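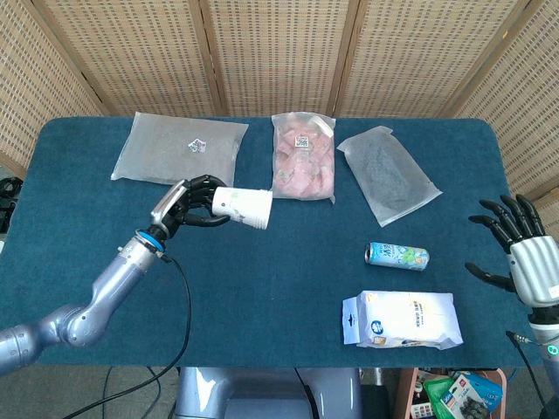 3.2 Table, covering and screen

All sessions were carried out at one table in the Sonside building. The table top is rectangular and is covered with a felt cloth in deep teal-blue. We chose the felt after the July pilot, in which the bare top was used and the participants complained about the noise when things were put down. Felt has also a second effect, which we did not plan: a light bag does not slide on it so easily, and the participants could take hold of it with one hand.

Behind the table stands a folding room divider with woven panels in light wooden frames (Figure 2). It separates the table from the rest of the room, where other work continued during the day. The two outer panels are turned inwards, so that a person sitting at the table has something plain to look at on three sides. Borislav Tomić tested a cloth curtain in the same place, but it moved every time the door was opened, and we returned to the divider.

Figure 2. Table with felt covering, three filled bags along the far edge and a white paper cup. The pink chunks are visible in the middle bag; the contents of the other two are greyish (left) and dark grey and speckled (right).

3.3 Bags and labels

The bags are of translucent plastic and they are not equal in shape. A wide flat bag, a narrow tall bag and a pouch were included on purpose, because in a household the food is seldom kept in one kind of bag only. Each bag received a small label with a printed code. The code refers to our list of contents and says nothing to the participant, who had to judge the bag by what can be seen through the plastic and by the feeling in the hand.

How well the contents can be seen was rated before the sessions by Nawal Abdelaziz and Lino Tedesco, who worked separately and compared their notes afterwards. They agreed in most cases. The disagreements were nearly all about grey contents in frosted plastic, where one rater wrote "visible" and the other "partly visible". We kept both ratings in the data and did not try to make one from them. Pink contents gave no such difficulty, and the raters called them easy to see in every bag.

The bags were laid along the far edge of the table, with free space between the bags and the participant. Their order was changed from one session to the next according to a list prepared by Lejla Halilović. The angle of a bag was not controlled - some lie straight and some lie diagonally, as they would on a kitchen worktop.

3.4 Cups

White paper cups were used for all portions. A glass or a ceramic cup would have different weight, and it would make the comparison with the earlier work of Vukadinović less direct. The participants were free to hold the cup as they wished, upright or on its side, and no instruction was given about it. In total 976 portions were recorded, of which 20 were left out of the analysis because the code on the bag could not be matched with our list. A further 9 were kept but marked, as the participant had changed the bag in the middle of the portion.

Between two sessions the felt was brushed and the cups were replaced. We found that fine contents stay in the felt more than we expected, and for a longer study we would advise a second cloth, so that one can be cleaned while the other is in use.

Last updated: October 6, 2024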